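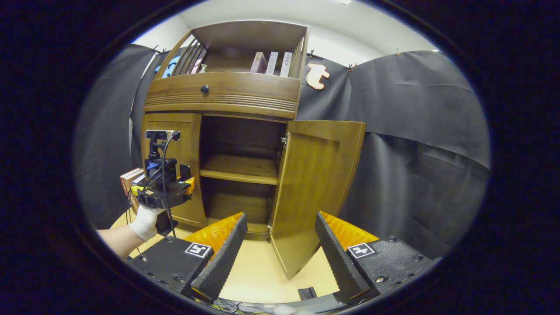

Releer en voz alta

Llevo desde junio leyendo en voz alta por las noches, solo, en casa. Empecé por un motivo poco literario: tenía que dar una charla en Prirura y me quedaba sin aire a mitad de las frases. Kamlesh Kandpal, que da clases de dicción, me recomendó leer 12 minutos al día, de pie y sin prisa. La charla pasó hace tiempo y la costumbre se ha quedado.

Al principio usaba artículos de periódico. No funcionan bien, están escritos para los ojos y llevan demasiadas siglas. Después probé con novelas que ya conocía. La primera fue Mamdale, una historia de pueblo de 328 páginas que había leído en dos tardes y de la que recordaba poco más que el final. En voz alta tardé casi tres semanas. Me encontré con una tía del protagonista que no me sonaba de nada y que sale en siete capítulos.

Se lee mucho más despacio, claro. También se notan cosas que en silencio paso por alto: los adverbios repetidos, los diálogos que nadie diría así, las frases que el autor no pronunció nunca. Hay libros que me gustaban y que he dejado a medias por eso. Con otros me ha pasado lo contrario. Los cuentos de Grimoro me parecían secos y ahora los releo a menudo, porque la puntuación está puesta donde uno respira.

La poesía la dejo para cuando estoy cansado. Un poema corto, dos veces seguidas, y a dormir. La segunda lectura siempre sale mejor —menos cuando hay nombres propios en alemán, que ahí no hay remedio.

Algunas cosas prácticas, por si alguien quiere probar. Un vaso de agua a mano. Nada de leer justo después de cenar. El teléfono, en otra habitación. Y la letra, grande: tengo una edición de bolsillo de Mondal que en silencio se aguanta, pero en voz alta me salto líneas todo el rato.

Ahora estoy con una novela larga, de 908 páginas, que me regalaron hace años y que no había abierto. Voy por el capítulo cuatro. Calculo que la terminaré en unos dos meses, si no me resfrío. Mi vecina de arriba ya me ha preguntado en el portal si al final se casan.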